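Zidton Trainer field hockey rebounder: a season with the club's dearest bit of kit

By Ada Serra, December 7, 2020

I didn't want our club to buy one. Anyone who has coached juniors for a while has a shed full of things that were going to fix first touch, and most of them now hold the door open. But Corrado Vitale, who runs our under-14s, had used the Zidton at a camp and kept on about it, so in October we paid £492 and I agreed to keep my mouth shut until we'd given it a fair go.

It's a long, low board on a steel base with a sprung face. You hit the ball at it and the ball comes back. The maker says the face is good for 4000 strikes before the springs need looking at, which sounds a lot until you put a whole squad in front of it. A keen fourteen-year-old gets through a couple of hundred in an evening.

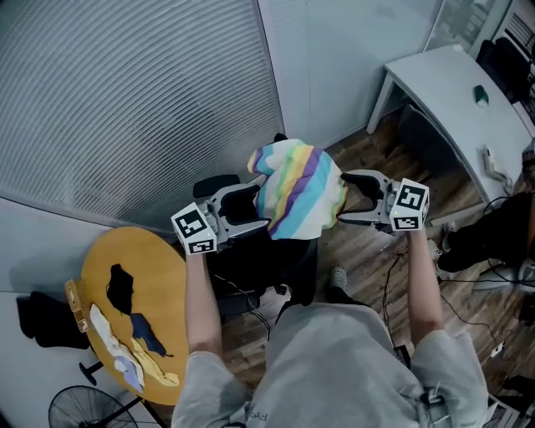 Striped cloth held at both sides.

Setting up took me 30 minutes the first time, mostly spent on the rear feet. They're meant to screw down level and one of ours wouldn't, so the board sat with a slight lean and sent everything off to the left. The instructions show a different foot altogether. I emailed and got a polite reply and a new foot, though I had to chase it. Once it's level it stays level, I'll give them that.

On the pitch it's better than I expected at one thing and worse at the rest. For trapping on the open stick it's very good. The ball comes back flat and at a believable speed, and Manuela Mancuso, who is our most impatient midfielder, stayed on it for a whole session without being told. Push the ball harder, though, and the return starts to hop. On our old sand-dressed surface that hop was enough to put the younger ones off – a couple of them began lifting their heads away from the ball, and I've spent years trying to stop that.
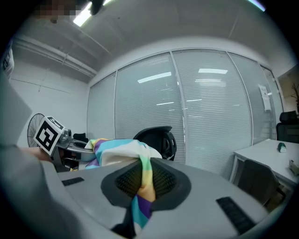
Rainbow stripes, purple and teal at the lower end.

The angled setting is a waste of money. It's supposed to copy a deflection in the circle, but it does the same deflection every time, and by the tenth ball the players have stopped reading it and are just waiting in the right spot. The Tureck board we borrowed from Dretville two seasons ago had no settings at all and cost far less. It was uglier and heavier to shift, and I'd still pick it for a small club.

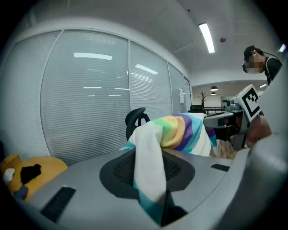
Can you leave it outside over the winter?
The maker says the base can stay out but the face should be kept dry. We bring the whole thing in, and it takes 2 adults to carry it comfortably.

Would I buy it again? With my own money, I wouldn't. Corrado would, and says so whenever he passes me. If you have an indoor hall with a smooth floor it may well suit you better than it suits us. Ask to try one on your own surface first, and check the rear feet before you sign for it.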